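Forum: Small Spaces > Laundry and Linen
Thread: Basket on the floor between partitions, yes or no?

lies_s
We share a work studio with white partitions on wheels, and my corner is where the sports kit ends up before it goes home for a wash. I've been putting the basket on the floor near the seat. Is there a better spot?
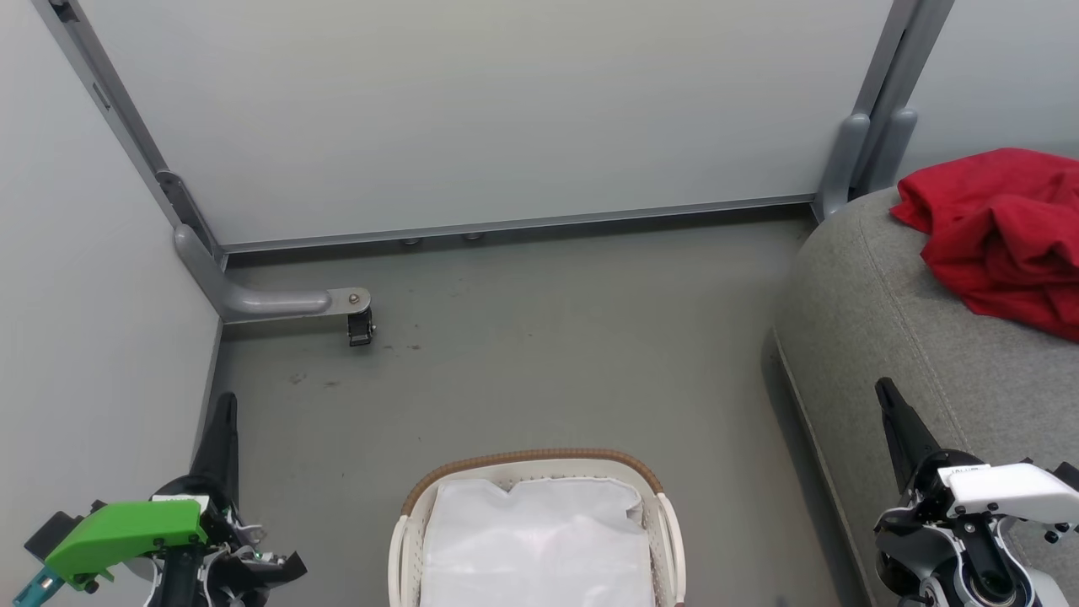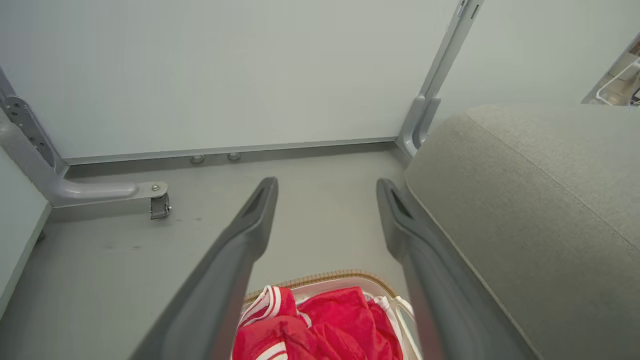

The basket is fine for size. What bothers me is that it gets kicked along the floor and ends up near the castors. I'm there Monday to Thursday and take everything home on the last day.

hicham_b
Put it hard up against the back panel and leave it there. I did that at our place and it stopped moving.

Kalliopi K
Disagree with Hicham. If the partitions roll, somebody will shift one and the basket goes with it. I'd put it beside the seat, on the side people don't walk past.

hicham_b
Ours have brakes on the castors. Lies, do yours?

lies_s
Two of them do. The other ones roll if you lean on the panel.

Godelieve
Four days is too long to leave sports gear in a basket. The shiny red stuff especially, that kind of fabric holds a smell. I take mine home the same night and wash it cold, inside out, on its own the first few times so the red doesn't get into the white stripes.

Kalliopi K
Depends how sweaty it is. If she's only worn it to ride in, a couple of days won't hurt.

Godelieve
I wouldn't do it. 48 hours at the most, and hang it up first.

myvuong
I had the same trouble with a basket sliding. I cut 4 squares of non-slip shelf liner and stuck them underneath. The roll was $5 and there's plenty left over. It also stops the bottom marking the floor. The scuffs on ours came off with a damp cloth and a bit of bicarb.

hicham_b
Shelf liner picks up fluff and stops gripping after a month or so.

myvuong
Mine has been on since November. I wipe it when I do the floor.

lies_s
Thanks all. I'll try the liner and move the basket beside the seat. Godelieve, does washing it cold get the smell out, or do you soak it first?

Godelieve
Soak it for half an hour with a cup of white vinegar, then a normal cold wash. No softener.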